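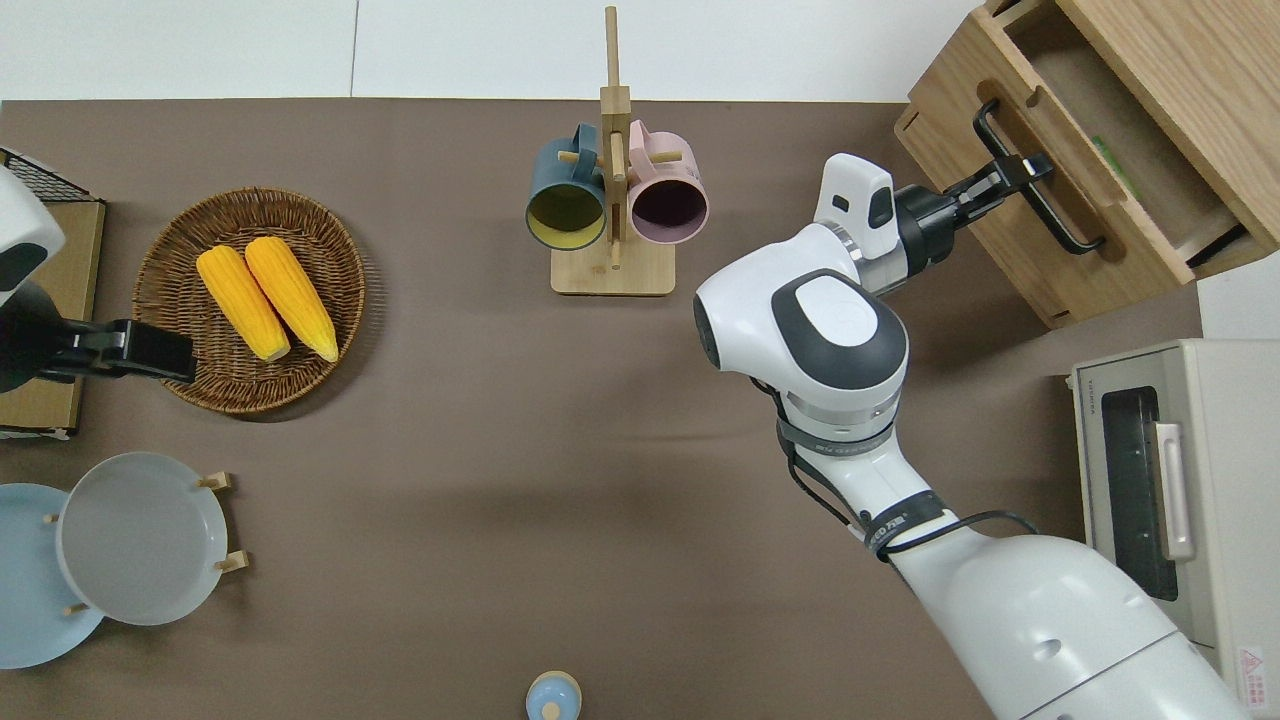
Ramier Community Kitchen
2023-10-15
The shared kitchen at Ramier House reopens to member groups this month. The following posts set out how the room is to be kept between bookings. Please read them before collecting a key. (1/9)

Ramier Community Kitchen
Mugs are stored on the wooden mug tree on the main table, one to a peg, hung by the handle. Please do not stack mugs inside one another or leave them beside the sink overnight. Spare mugs are in the Getano cupboard in the hallway. (2/9)

Ramier Community Kitchen
The round wicker basket is for whole, uncut produce only: corn, squash, onions, apples. Cut produce goes in the fridge in a covered container, labelled with the name of your group. Anything in the basket at the end of a booking may be used by the next group. (3/9)

Ramier Community Kitchen
Corn is welcome, husked or unhusked. Husks go in the green organics bin at the back door – not in the sink strainer. (4/9)

Ramier Community Kitchen
The drawers in the wooden cabinet have been reassigned. Small utensils are kept in the top drawer, tea towels in the second. Drawers must be fully closed before the room is locked. A drawer that sticks should be reported to the office and left as it is. (5/9)

Ramier Community Kitchen
The toaster oven may be used by any group that has completed the kitchen orientation. Maximum tray load is 600 grams. Do not set it above 200 degrees, and do not place paper, cloth or baskets on top of it. Allow 12 minutes for cooling before wiping the glass. (6/9)

Ramier Community Kitchen
The tabletop is to be wiped with the mild soap supplied. Bleach sprays and scouring pads mark the finish and are no longer permitted. Trivets were donated by Cater Housewares and hang inside the pantry door. (7/9)

Ramier Community Kitchen
Orientation sessions are led by Kai-wen Yen and last one hour. Groups that attended in March do not need to repeat the session, but must sign the revised kitchen agreement. Copies are available at the Siu Street desk. (8/9)

Ramier Community Kitchen
Booking requests and questions about storage should be directed to Lok-yiu Hung, Facilities Office, Room 137. Requests received by noon are normally answered the same day – later ones on the next working day. (9/9)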